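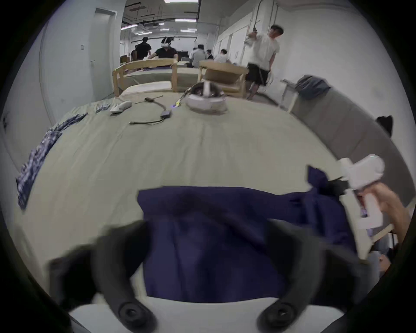 Navy garment on the bed, one corner lifted, in a room with light wooden bed frames.

Laundry week at Merrick House

The summer change of bedding at Merrick House starts Wednesday at 9 a.m. Clothes need to be off the beds and folded by then. Sheets go down to the Bendham Street entrance, where the laundry van from Nilamville will pick them up.

Last July we sent out nearly 300 pieces, and 25 of them came back with no name on them. Please mark shirts and pants inside the collar or waistband. Dark clothes should be marked with the white laundry pen, available at the front desk.

Chargers and other electronics should go in your locker before the sheets are pulled. Blankets stay in the room this time.

Unclaimed clothing from last year is on the rack outside Room 160. Questions go to Corey Partington at the desk.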